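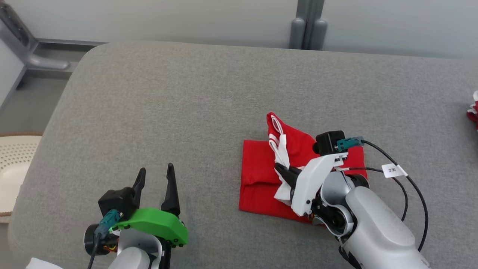 **Stoden Rowing Club, Kit Room board**

**Thread: folding the red kit**

**quintela_7**
Straps first, then body in thirds. Stack on the gray bench.

**bowside90**
Disagree. Thirds leave a ridge on the smooth fabrics. Halves, 4 to a stack. 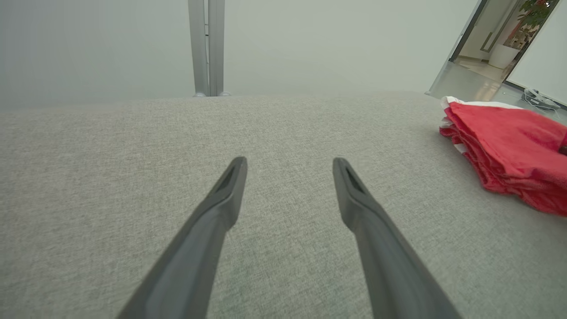
**quintela_7**
Halves slide off the shelf. Stacks need a square edge, and the red one at the right of the bench has creases bulging out at the fold. Press before shelving.

**renine**
Jerseys and shorts go in separate bins. 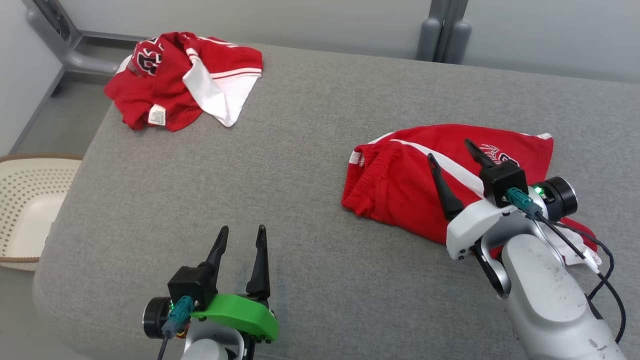 **bowside90**
Bins are fine. Sort before folding, though: the jersey has its care label showing, so read that first, and lay the shorts flat by the waistband.

**renine**
Still thirds for me.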